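Folding chairs: keeping the borrowed, the inherited and the squeaky alive

Every household owns at least one folding chair it doesn't remember buying. Mine came out of a closet in September, smelling of somebody's basement, and has been seating my brother-in-law ever since. A little upkeep goes a long way with these things, and it costs less than a new brother-in-law.
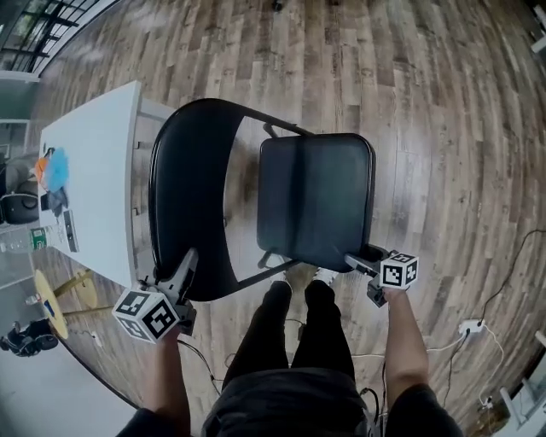
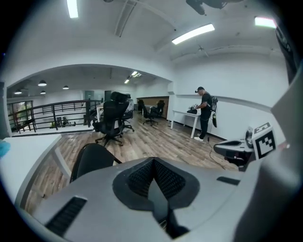

**Squeaks.** Open and close the chair slowly with your ear near the hinge, preferably when you're alone. Wipe the joint clean, then rub in a little candle wax. Oil works too, but it finds its way onto pants.

**Loose rivets.** If the legs wobble, look at the rivets before you blame the floor. A rivet that spins can sometimes be snugged up with a hammer and something solid behind it. If it's cracked, drill it out and use a bolt with a lock nut. Garba Bashir has kept 11 church hall chairs going this way and will tell you about each of them.

**Padded seats.** Dish soap, warm water, soft cloth. Go easy along the seams, where water gets in and stays. For vinyl, skip anything that promises "shine" unless you want guests sliding off during grace.

**Feet.** Rubber caps wear through from the inside, so pull them off and check. Take an old one to the hardware store with you. I once guessed the size and now own a lifetime supply for a chair I've never met.

**Pinched fingers.** Hold the chair by the backrest and the front of the seat, well away from the hinges. Teach this to children early and to uncles whenever they'll listen.

**Storage.** Hang them on wall hooks if you can. Stacked flat, the bottom one gets scuffed, and it's always the good one. An old pillowcase over the seat keeps the dust off, and gives you something to do with the pillowcase that lost its partner in the wash.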